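Speaker notes: Sorting small household goods by the box method
Saltdale home storage evening, talk 3

Slide 1. Title

Wait for the door to close. State the running time: 40 minutes, questions at any point. Mention that the handout has the category sheet on the back and that the front can be ignored until slide 6.

Slide 2. Scope

This talk covers bedroom small goods only. Definition used tonight: any item that fits in one hand and has no fixed place in the room. Clothing, bedding and paper are excluded. Paper was covered in talk 2, and the notes are on the Saltdale page.

Remind the audience that a small item is slower to sort per unit of volume than a large one. A coat takes one decision. A shoebox of loose items can take dozens, and most of the time goes on items with no obvious category.

Slide 3. Where the figures come from

The Kelico survey logged 2000 items from bedrooms in Saltdale. Of these, 354 could not be placed in any of the categories on the first sheet. The revised sheet is the one in the handout. Do not read out the full table. Point to the row for mixed-use items and move on.

If asked about method: each household sorted its own items and wrote down the first category that came to mind. No second pass.

Slide 4. The work surface

Use the bed. It is the largest flat surface in most bedrooms, it is at a usable height when seated, and it has to be cleared by night, which sets a limit on the session. Leave a plain sheet on and fold the blankets back. Small items disappear into a quilt.

Round items roll toward any dip in the mattress. Put them in the box first or stand them against its side. Glass goes inside a container before anyone sits down on the edge of the bed.

Keep the nightstand out of the sort. Items that are in nightly use stay where they are: clock, remote, charger, fan. They have a fixed place and are out of scope under the definition on slide 2. People tend to drift into dusting the nightstand at this point and lose a quarter of an hour.

Slide 5. The box

Any carton with firm walls will do. Used shipping cartons are adequate. Printing on the outside makes no difference, but cross out old address labels if the box will later leave the house. Flaps open, fully folded back. A half-closed flap hides the corner nearest to it and items get missed on the final check.

One box per session. When the bottom is covered, stop adding and start assigning. Stacking items two deep doubles the handling.

Slide 6. Mixed contents

Leave the slide up for a minute before speaking. Ask the room to pick out the categories from the sheet.

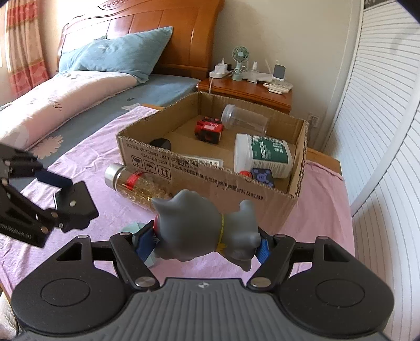 Afshin Sadeghi objected at the August session that the pill bottle should never have gone into the box at all, and that anything in capsule or tablet form ought to be pulled out before the sort begins and taken straight to wherever the household keeps such things. The objection is accepted. The category sheet now has health items on line 1, to be removed before the box is opened for anything else.

Order of assignment after line 1:

Line 2, containers and lids. A lid with no container is held until the end of the session. If the container has not been found by then, the lid goes.
Line 3, toys and figures. The rubber cat belongs here, with its collar and cord left on. The toy camera also belongs here. Shape does not decide the category; in the Kelico log, toy versions of household objects were often filed with the real ones and then could not be found.
Line 4, cups and tableware. Back to the kitchen at the end, in one trip.
Line 5, unidentified. Small round parts, small flat squares, anything the sorter has to turn over twice.

Slide 7. Line 5 in detail

Line 5 gets its own small tray with a lid. Use the Alura tray or any equivalent. Write the month on the lid. Items stay for one season. If someone in the house asks for a part, it moves to a named line. If the season ends and the tray has not been opened, discard the contents.

Expect resistance on this point. Allow up to 3 exceptions per tray and have the owner write them down.

Slide 8. Soft and rigid toys

Rubber and soft vinyl should be stored apart from painted hard plastic. Long contact in a warm closet can leave marks on both. A paper divider is enough. Cords and collars should lie flat, with no tension on them.

Slide 9. Return to the room

Closet shelf for toys, with the heaviest at the back. Check that a louvered door closes without touching the container. Kitchen items leave the room. The empty carton is flattened the same day or assigned to the next session, with the date of that session written on one flap.

Slide 10. Homework

One box, one bed, one session before Saturday. Bring the completed category sheet. The Hashemi handout on drawer inserts is on the table by the exit, one per household.

Questions. If there are none, go back to slide 6 and ask which item took longest to place.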